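Forum › Werkstatt & Material › Oberflächen

Thema: Hartwachsöl auf heller Tischplatte, Ränder nach dem Trocknen

kantholz_nord
Beiträge: 243
Ich habe eine Platte aus Ahorn, Stärke 39 mm, mit Skiltis Hartwachsöl farblos behandelt. Schliff 120, 150, 180, dazwischen abgesaugt, nicht gewässert. Erster Auftrag mit der Rolle, Überstand nach 15 Minuten abgenommen. Nach dem Durchtrocknen zeigen sich matte und glänzende Zonen mit scharfer Grenze, vor allem zum Hirnholz hin. Zweiter Auftrag hat es verstärkt. Frage: runterschleifen oder mit Pad auspolieren?

Spanwinkel
Glanzunterschiede mit scharfer Grenze sind stehengebliebener Überstand. 15 Minuten sind bei Skiltis zu lang, das Zeug zieht vorher an. Ich nehme nach fünf Minuten ab, im Sommer früher. Auspolieren mit weißem Pad und wenig frischem Öl löst die oberste Schicht meist noch an, sofern es keine Woche her ist.

r_tessel
Sehe ich anders. Bei Ahorn ist 180 als Endschliff für ein Öl mit hohem Festkörperanteil zu grob oder zu ungleichmäßig. Wo der Exzenter länger stand, ist die Fläche dichter und nimmt weniger auf. Das gibt genau solche Zonen. Polieren verteilt den Fehler nur.

Spanwinkel
Dann wären die Grenzen weich. Er schreibt scharf.

kantholz_nord
Scharf, ja. Auftrag war am Mittwoch, Raumtemperatur 19 Grad. Geschliffen mit dem Inskip-Exzenter, Hub 5 mm, Scheiben von Catach.

Leimfuge
Die Catach-Scheiben sind stearatbeschichtet. Hatte damit bei Wasserlack Benetzungsstörungen, bei Öl nie. Würde ich trotzdem notieren. Wie viel Öl ist draufgegangen? Das ist die wichtigere Zahl. Bei mir waren es zuletzt 47 g auf den Quadratmeter im ersten Auftrag, auf Buche. Alles deutlich darüber bleibt oben liegen.

kantholz_nord
Nicht gewogen. Nach Gefühl eher zu viel.

r_tessel
Nach Gefühl ist keine Angabe. Dose vorher und nachher auf die Küchenwaage, fertig.

Spanwinkel
Damit bist du bei meiner Erklärung, nebenbei bemerkt.

r_tessel
Nein. Ich sage, dass beides zusammenkommt. Zu viel Öl auf gleichmäßig geschliffener Fläche gibt einen gleichmäßig klebrigen Film, keine Inseln.

Leimfuge
Inseln entstehen auch durch die Rolle. Schaumrolle setzt am Anfang ab und läuft dann trocken. Ich bin bei Ölen ganz auf Spachtel und Pad umgestiegen. Mit dem Doppelspachtel dünn abziehen, dann einmassieren.

Nutfraese_7
Andere Baustelle, passt aber hierher: Wer die Platte hell halten will, sollte farbloses Öl überhaupt meiden. Es feuert Ahorn an und macht ihn gelb. Ich nehme Clekell Natur mit Weißpigment, zwei Aufträge, der zweite ohne Pigment. Ergebnis ist ein blasser Cremeton. Im Mai gemacht, bisher keine Nachdunklung, Fläche steht allerdings nicht in der Sonne. 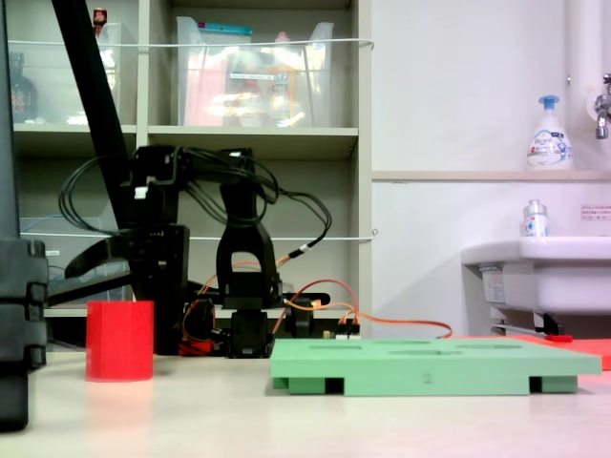 Leimfuge
Pigment im ersten Auftrag verzeiht noch weniger. Jede Insel, die kantholz_nord jetzt als Glanzunterschied sieht, hätte er dann als Fleck. Für eine zweite Platte gern, zur Reparatur dieser nicht.

Nutfraese_7
Einverstanden, als Reparatur war es nicht gemeint. Pigmentiert trage ich auch nur in Bahnen über die volle Länge auf und nehme sofort ab.

r_tessel
Zum Cremeton: Weißpigment in Öl legt sich bei grobem Schliff in die Riefen. Mit 180 sieht man Kringel vom Exzenter. Wer das macht, muss den letzten Gang von Hand in Faserrichtung ziehen.

kantholz_nord
Zwischenstand. Auf der Unterseite ein Probefeld angelegt, eine Hälfte mit Pad und etwas Öl auspoliert, andere Hälfte mit 180 von Hand angeschliffen und neu geölt. Die polierte Hälfte ist matter geworden, die Grenze zum Hirnholz bleibt aber erkennbar. Die geschliffene ist gleichmäßig.

Spanwinkel
Wie lange hast du poliert?

kantholz_nord
Drei Minuten von Hand, keine Maschine.

Spanwinkel
Von Hand reicht das nicht. Das muss warm werden, sonst löst sich nichts an.

r_tessel
Oder man schleift. Hirnholz dabei eine Körnung feiner, also 240, dann säuft es weniger weg.

kantholz_nord
Ich schleife die Oberseite am Wochenende ganz ab und wiege diesmal das Öl. Lappen liegen ausgebreitet draußen auf dem Beton.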